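# Lighting and Layout of a Split-Height Workroom

Ada Mancuso – Interior Environments, term project report – Jan 26, 2020
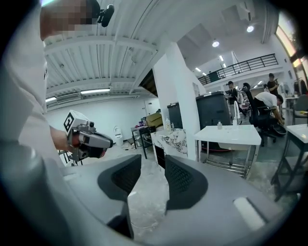

*Reading time: 4 minutes*

## 1. Purpose

The project examined how a large open workroom is divided by its ceiling. The room is on the ground floor of the Ballness building and is shared by two courses. One part has a low ceiling and the other is taller, with a mezzanine. The brief asked for a record of the room, a set of light readings and a proposal for moving the furniture without building work.

## 2. The room

The lower area has a white ribbed ceiling crossed by beams. Fluorescent lights hang along it, one of them a long tube, with a wall-mounted air-conditioning unit close by. A white door is in the back wall of this area. The floor is pale concrete.

A thick white pillar stands between the two areas. It is the main fixed point in the plan and all distances were measured from its centre line. Past the pillar the ceiling rises, and the lighting changes to round ceiling lights. The mezzanine has a black metal railing. Daylight enters the taller area through a curved window at high level.

The fixed and heavy items were recorded as follows:

- counter with a white-and-grey marble pattern, beside the pillar
- dark grey cabinet behind the counter
- large dark grey machine, boxy in shape, on the other side of the pillar
- black table, used for assorted items and a cardboard box

The machine was treated as immovable. It was not switched on during the readings and its heat output was left out of the work.

## 3. Method

Light was measured with a hand-held meter at counter height. Readings were taken on a grid marked on the floor with tape. Each point was read twice, once with the electric lights on and once with them off, and the two sets were kept on separate sheets. The meter was borrowed from the Raltska store and had been checked in May of the previous year.

Blinds were not used. The door was kept shut throughout, as the corridor lights are on a sensor and had upset the first trial. That trial was thrown out.

The use of each surface was also noted at the start and end of each session. Only the kind of item was written down, under three headings: tools, packaging and personal. A bottle or a box left on the same surface in both notes was marked as stored.

## 4. Results

The highest reading was 855 lux, in the taller area, with the lights on and the sky clear. The lowest was 148 lux, in the low area near the back wall, with the lights off. The low area depends almost wholly on its fluorescent lights. With them off, the fall in level across the line of the pillar is sharp, and the pillar itself throws a shadow over part of the counter.

With the lights on, the low area is more even than the tall one. This was not expected at the planning stage. The tall area is brighter near the window side, but its level changed during a single session whenever cloud passed over, and some points had to be read again.

Surface use followed a simple pattern. The black table was used mostly for storage. The counter was used for short tasks and for putting things down on the way past. Packaging stayed longest on the table, and few items in that group were moved between the start and end notes.

## 5. Proposal

Two changes are put forward.

1. Move the black table closer to the back wall and accept it as storage. Shelving under it would take boxes off the top.
2. Keep the counter where it is, but add a task light on the side shaded by the pillar. The Tristance clamp lamp in the course store would fit the edge – the clamp opens wide enough – although the cable would need a cover where it crosses the floor.

Moving the cabinet was considered and dropped. It would free some wall, but it would also narrow the walking route between the two areas, and the route is already tight when people stand at the counter to talk.

## 6. Limits of the work

All readings were made in winter. The curved window will give different results when the sun is higher, and glare on the counter was not studied. No readings were taken on the mezzanine, as the key was not available. Noise from the air-conditioning unit was mentioned by several users but falls outside the brief.

The grid plan and both sets of readings are in the Colombo folder, with the discarded trial kept separately. The tape marks are to stay on the floor until the spring readings are done.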